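4. Teaching the bagging task

4.1 Two ways of holding a robot's hand

Every demonstration in this study was given by a person, and every person was bad at it to begin with. We compared two methods. In the first, kinesthetic teaching, the demonstrator takes hold of the arm with gravity compensation switched on and walks it through the motion. In the second, teleoperation, the demonstrator moves a pair of smaller leader arms and the larger arms copy them. The leader arms were built from the Gondum plans with modified handles, the original handles having been designed for someone with no thumbs.

The task sounds like something one would give a bored child on a rainy afternoon. A soft item goes into a clear plastic bag, and the bag goes into a bin. We chose it for its materials. Thin film has no fixed shape, shows whatever is behind it, and clings to anything it has met before, which includes itself. Rigid blocks, the traditional diet of papers like ours, are far more polite.

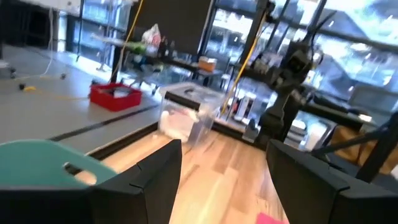
Before each session the demonstrator was given 4 practice attempts, none of them recorded. A session then ran until the demonstrator had completed the assigned set or asked to stop. Requests to stop were granted at once and were more common with the kinesthetic method, where a demonstrator has two hands and the task would like three. Pushing one arm is pleasant. Pushing two arms so that they meet at the mouth of a bag is a form of exercise, and several demonstrators ended up steering one of the wrists with an elbow. We kept those attempts but labeled them, and they are left out of the main comparison.

4.2 What was recorded

We kept 3,542 demonstrations in total. Each one holds joint positions, gripper openings, the camera streams and a short text label written by the demonstrator. The labels were meant to be plain statements of the goal. Some of them are better described as remarks, and Shadi Srour rewrote the ones that could not be printed. The time-stamped logs were frozen on 2026-09-17, and nothing was added afterward.

Failed grasps were left in whenever the demonstrator recovered without outside help. Our earlier policy, trained only on clean attempts, had learned to perform beautifully until the first slip and then to wave its fingers above the table with great confidence. Recoveries are ugly to watch and slow to collect, but they show the learner what to do on a normal day.

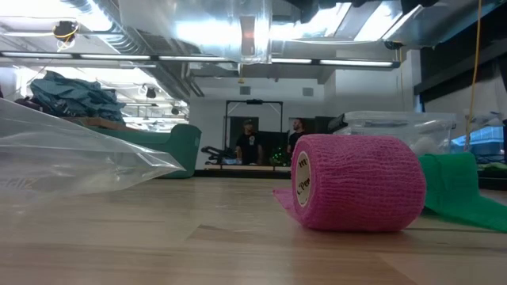
Why not simply write a program for the task?
A scripted motion needs to know where the edge of the bag is, and the edge moves each time something touches it. Demonstrations let the policy learn from how people respond to the film as it shifts, without anyone having to put that response into rules.

4.3 Differences between demonstrators

We had expected speed to separate the experienced demonstrators from the new ones. It did so only weakly. The clearer difference was in pauses. New demonstrators stopped often and in odd places, usually with the grippers half closed, while they worked out which leader arm was left. The policy copied these pauses faithfully. A model that hesitates for reasons it cannot possibly have is a strange thing to watch, and we eventually trimmed any stretch longer than 2 seconds in which no joint moved.

Handing the bag from one gripper to the other deserves its own mention. Under teleoperation most people closed the receiving fingers first and opened the giving fingers late, which stretched the film but rarely dropped it. Under kinesthetic teaching the order varied with whichever arm was easier to reach. 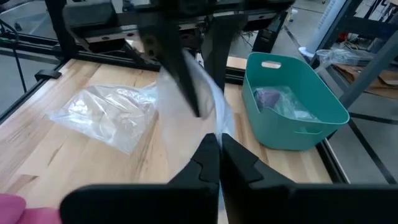
We therefore held out 200 teleoperated demonstrations for testing and balanced them by demonstrator, so that no single person's habits could flatter the result. Kinesthetic attempts were tested separately. In those, the demonstrator's own forearms turn up in the camera streams, and a policy that has learned to wait for a forearm will wait a long time. Masking the forearms helped a little. The comparison in Section 5 uses the masked version throughout, with the unmasked scores given in the appendix for readers who enjoy that sort of thing.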